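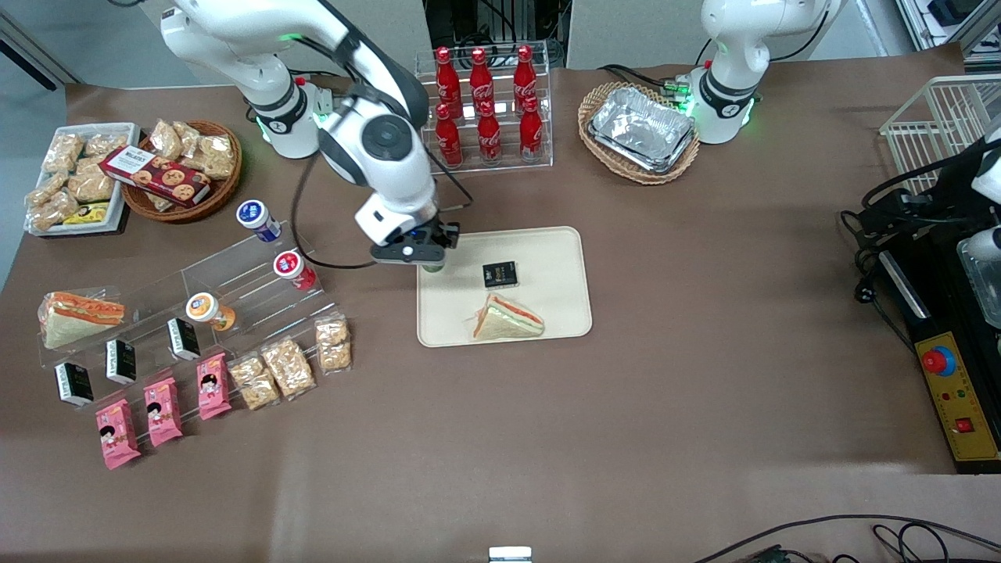 Lunch on the tray so far: one sandwich, one small black box with gold lettering.

The Snack Table: a gallery

Filed under: Food, Things on tables
Words by Ailsa Hepburn
Fri 17 April

I have eaten lunch from a good many tables in my working life and remembered almost none of them. The one at Ranholm is different, mainly because Irina Sandu has been in charge of it since December and Irina has opinions. She used to dress shop windows. She now dresses a table full of crisps and yogurt with the same grim attention, and people who only came in for a biscuit find themselves standing back to admire it first.

There is one picture in this gallery, at the top, and then the rest of the table in words, because I was hungry. Captions without pictures are a perfectly respectable form. Museums do it whenever something goes out on loan.

1. The tray
Beige, rectangular, and the only part of the table that belongs to the person having lunch. The house rule is that whatever you want goes on the tray and whatever you don't want stays where Irina put it. I have seen people try to carry a yogurt, a drink and a sandwich in two hands and a chin. They get a look.

2. The sandwich
A triangle in clear plastic, pale bread, something green and something orange inside. I have been eating sandwiches of this description for most of my adult life and would not like to be examined on any of them. The triangle remains the correct shape. It gives you a pointed end to start on, while you are still optimistic, and a long crust at the back for when you are answering emails.

3. The small black box
Gold lettering on black, which in the language of packaging means "after dinner" or "for your aunt". Next to a sandwich in plastic it looks as though it has come to the wrong party. I approve of having one overdressed item in every lunch.

4. The Coca-Cola
Six bottles on a clear two-tier rack, three up and three down, like a school photograph. Red bottles, red caps, white script. Irina bought the rack from Skukari after a long period of standing bottles straight on the table, which she describes as "the bad time". The back row is raised so that nobody at the rear feels overlooked. Take from the front, please. Taking from the back leaves a gap in the top row and she will notice it from the corridor.

5. The stepped stand
Also clear, a good deal bigger, and set on a diagonal down the left side. The diagonal was the subject of a discussion that ran over two afternoons. I was for straight. Irina said straight was how you arranged a filing cabinet. It is on a diagonal.

6. The yogurts
Three cups on the upper steps of the stand: blue label and white lid at the top, red label just below, then orange and white farther down. The placing suggests a medal ceremony, and I have always felt a bit sorry for orange. My own loyalty is to red, on no evidence whatever. Spoons are in the drawer under the kettle, and if they are not in the drawer under the kettle then they are on somebody's desk, in a mug, and have been for a while.

7. The white tray of crunchy things
Golden, in clear packets, top left corner. I have never managed to establish what we are supposed to call them. The order form from Juhász says "assorted savoury", and Irina says "the golden ones". There is a small yellow packet in among them near the bottom edge, and it has the air of something that got on the wrong bus and decided to stay on.

8. The snack basket
Round, wicker, piled up with more packets in clear wrapping. Baskets do something to a snack. In a cardboard box it is stock, and in a basket it might conceivably have come from a farm. The drawback is that anything good works its way to the bottom, so there is a lot of polite rummaging around four o'clock, with everyone pretending they are only straightening things up.

9. The cookie box
Dark red, white lettering, round cookies printed on the front, lying across the front of the basket like a cat in a doorway. You cannot get at the packets without dealing with it. I used to think this was an oversight. Having met Irina, I now think it is merchandising.

10. The other basket, with the foil containers
Over on the right, wicker again, round again, holding a stack of silver foil containers. They are for anyone who wants to take something home, a scheme brought in after a week of clingfilm that did nobody any credit. We got a pack of 500 from Neltico because it was cheaper than the sensible number. I expect to leave the firm before we finish them. I may be buried with a few.

Practicalities, for those who have asked

The table goes up at 11.45 and is cleared when it starts to look sad. Irina decides when it looks sad. Requests can be put on the list by the door, which at last count ran to 27 items, a fair few of them the word "cheese" in different handwriting. She does read it. She has not so far been moved by it.

If you would like the golden ones put somewhere easier to reach, write to her and not to me. I have had my two afternoons.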